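About Grellum

Grellum is a shared workshop in Zostport for people who build robots and other automated things in their own time. It was set up by Gudrun and Arne Schwerdtfeger, who still run it and still have a bench there like everyone else. It is open to members every day and to visitors on Friday evenings.

We started in the Schwerdtfegers' garage, on a project called Kukgate. Kukgate was meant to be a gate opener. It grew into a motorised sorting bin for screws and never opened a gate, but the name stayed. When the garage had five people in it most evenings and no room for the car, Gudrun went looking for something bigger. The unit we have now used to belong to Albers, a joinery firm. They left us a good bandsaw, a lot of clamps and a floor that still gives up sawdust if you drag a heavy box across it.

There are 8 benches. Two are kept for electronics, and the one by the door is for anything that needs glue. A bench costs 100 a month with a locker, and members who only want to come in the evenings pay less. The money goes on rent, power and spare parts, in that order.

What we work on

Most of our members are building something that moves. At present that includes a plant waterer on rails, a curtain puller, a chess board that resets itself and a camera slider that has been nearly finished since January. The longest-running job is the tidying bench, where we work on getting arms and grippers to pick up ordinary household things and put them on a shelf. Books, bottles, cartons, soft toys, packets of snacks. A soft toy gives when you squeeze it and a bottle doesn't, and a good part of the work lies between those two.

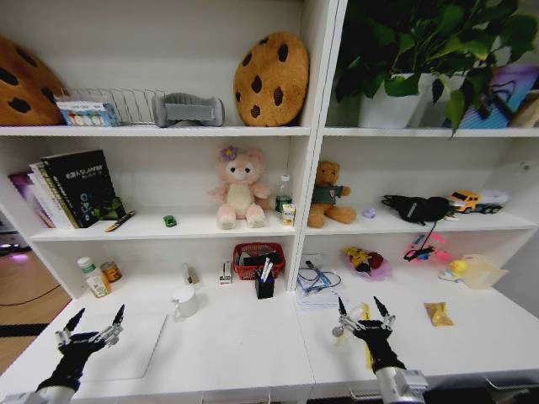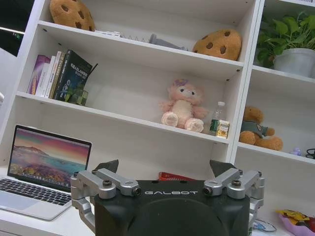 The shelves at the tidying bench, with cookie cushions and the bear in the green shirt

Reading time: 3 minutes

Arne keeps the log for this bench. It stands at 1688 entries, one for each attempt at a pick, with the object, the grip width and what happened. Members can read it on the workshop computer or ask for a copy. Failed picks go in the same as good ones, and we ask people not to tidy up their own results afterwards.

Objects come from members' homes. If you bring something in, put a sticker with your name on the underside and tell Arne, so that it goes on the list. We don't need more mugs. We would like more things with awkward shapes - funnels, whisks, slippers.

How we work

Nobody here is paid. Gudrun looks after the building and the accounts, Arne looks after the tools, and members take turns at opening up. New members spend their first two visits with someone who knows the machines. After that you can use everything apart from the bandsaw and the lathe, which need a separate session with Gudrun.

There are a few rules at the benches. Anything with a motor must have a stop switch you can reach without leaning over the machine. Arms run slowly while anyone has a hand near them. Code that others depend on is kept in the shared folder, with a note saying what was changed and by whom.

We also lend things. The parts store has 300 labelled drawers of motors, bearings, belts, connectors and screws, and you may take small parts home if you write them in the book - the larger motors stay on site.

Visiting

Come on a Friday between six and nine in the evening. The entrance is in the yard at the back, through the green door, and the bell works if you press it hard. Children are welcome with an adult. If you have a build that has got stuck, bring it with you, along with its power supply.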